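Brukisia 台式机拆解套件 常见问题
更新于2023年4月2日

我们不卖这套东西，也不收 Pulent 的钱。以下问题大多来自读者来信，答案依据厂家手册、Wiegand 的报价单，以及在 Stotedton 演示间看到的情况。厂家自己的FAQ在他们官网上，语气比这里乐观得多，建议两份对着看。

Brukisia 到底是什么？

Pulent 推出的一套机器人工作单元，面向旧电脑翻新和回收作坊。套件包括一台机械臂、一个夹爪、腕部小相机、带槽的金属工作台和控制软件。宣传册上写的是“自动拆机”，手册里写的是“辅助拆机”，两个词差得很远，签合同的时候请以手册为准。

它能把一整台台式机从头拆到尾吗？

目前不能。合同附件里列出的动作是：取下已经解锁的导风罩，拔内存条，取带卡扣的硬盘托架，以及在人工松开螺丝之后提起散热器。侧板要人开，机箱要人放平，电源线要人拔。销售说后续固件会加入拧螺丝的功能，我们问了时间，得到的回答是“在路线图上”。路线图不在合同里。

机械臂怎么伸进机箱？会不会碰坏主板？

机箱侧躺在台面上，敞开的一面朝上，手臂从上方垂直下探。处理器插座是最让人担心的位置，散热器一拿掉，夹爪和它之间就没有别的东西挡着了。厂家称夹爪有力度限制，可手册里给的只是出厂默认值，没有说明针脚式插座能承受多少。在拿到书面数据之前，要转卖的主板我们不会交给它。只当废料处理的话，风险小得多。
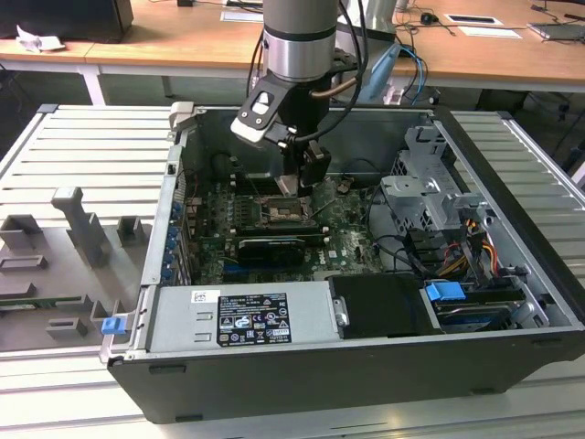

有读者来信反驳说，我们对插座的担心过头了，他那边的主板本来就论斤卖，碰弯几根针脚没有任何损失，真正费钱的是线缆：夹爪一旦勾住电源线束，整台机器就停下来等人，操作员反而走不开。他还问，为什么厂家的所有演示都没有提到理线这一步。

线缆的问题厂家怎么说？

读者的问题我们原样转给了 Pulent。回复很长，核心只有一句：作业前请“整理线束，使其离开工作区域”。也就是说理线算用户的活。老式机箱里电源线从硬盘架下面穿出来，搭在内部前侧，整理起来并不轻松。计算人工的时候务必把这一步加进去，Wiegand 给的回本测算表里没有这一栏。

一台机器要处理多久？

厂家标称单台25分钟。这个数字从机箱放稳、坐标标定完成之后算起，到最后一个动作结束为止，中间的报警停机不计入。熟练工人手拆同样这几个部件要多久，各家作坊自己最清楚，拿秒表测一测再谈价格。我们对“夜间无人值守”的说法尤其怀疑：换机箱还是得有人来换，套件里没有上料装置。

支持哪些机型？

兼容列表里有428个型号，看上去很可观。仔细读会发现，同一款机箱换个处理器配置就另算一个型号。列表也没有区分“全部动作可用”和“只能取硬盘托架”。请把自己仓库里最常见的型号发给 Wiegand，要求逐个动作书面确认。口头说“应该可以”的，按不可以处理。

不同机箱之间切换麻烦吗？

同一批货型号统一，麻烦不大。混着来就要反复调用或者新建模板。新建模板需要示教，手册有77页，示教占了其中很厚的一章，中文版翻译粗糙，有几处“左”“右”和英文版对不上。我们三月份报告过这个错误，写这一页的时候线上版本还没改。

台面为什么做成带棱带槽的？用普通桌子行不行？

厂家的理由是方便装夹具和定位块。道理说得通，但夹具要另买，基础套件里只有台面本身。用普通桌子理论上也可以，保修条款却规定机械臂必须安装在原厂台面上，所以这笔钱省不掉。

另外，槽的清洁比平面费事。旧机箱里积灰多，碎屑进了凹槽，抹布不容易带出来，得用刷子或者吸尘器。手册只写了“保持台面清洁”，没给周期。我们的建议是每换一批货就清一次，重点看装夹具的那几条槽。
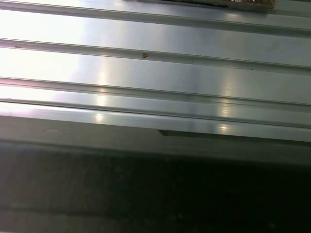

台面近景，中间凹槽里有一小粒棕色碎屑

台面反光影响腕部相机吗？

演示人员的说法是不影响。拉丝金属面在顶灯下有成条的亮斑，拿来做视觉识别的背景，我们很难完全放心。手册在“安装环境”一节里建议使用漫射照明，在“故障排查”一节里又把“强反光”列为识别失败的可能原因之一。两处合起来看，买家至少应当在自己的厂房、自己的灯下试一次，别只看演示间。机箱放上去以后会遮住一大片台面，情况或许会好些，小尺寸机箱就未必了。

拆下来的零件放在哪里？

放在台面上预设的位置，或者由人拿走。导风罩这类体积大的塑料件很占地方，放在机箱旁边，下一个动作的活动空间就小了。厂家有一款侧挂料盒，报价单上标为选配。我们认为它应该算标配，不过 Wiegand 不同意。

数据擦除包括在内吗？

不包括。Brukisia 只把硬盘取出来，后面的擦除、登记、销毁一概不管。有经销页面写过“一站式安全退役”，后来删掉了。如果客户要求出具销毁证明，这套设备帮不上忙，也请不要把它写进给客户的安全流程里。

夹爪指尖算耗材吗？多久换一次？

算耗材，不在保修范围。厂家建议每500次抓取检查一次磨损。注意是抓取次数，一台机箱要抓好几回，间隔比听上去短。指尖目前只能从 Pulent 订，单价要登录后才看得到，下单前请让对方写进报价单。

可以先试用吗？

可以去 Stotedton 的演示间，需预约。允许自带机箱，这一点值得表扬。请带最脏最旧的那一台，最好卡扣已经发涩，线也没有理过。演示间备好的机器都经过挑选，看它们拆得顺利说明不了什么。也请要求对方不要在开始前替你整理线束，看看机器会在哪一步停下来。

租赁还是购买？

现阶段倾向于租。购买合同里软件更新只含首年，之后的费用写的是“按届时价格”。租赁贵一些，但可以按季度退出。退出条款里有一条“恢复原状”的费用，务必问清包含哪些内容，运输、台面划痕、标定各算各的。

那么到底值不值得买？

型号单一、量大、主板不留的回收厂，可以租一个季度试试。机型杂、靠转卖配件吃饭的小作坊，我们看不出它比一张结实的桌子和一把电动螺丝刀强在哪里。Pulent 如果愿意公布包含停机时间的整班记录，我们会据此修改这一条。

本页有错怎么办？

请用页底的表单告诉我们，附上手册版本号和页码。只写“你们不懂机器人”的，我们也会读，但不会回。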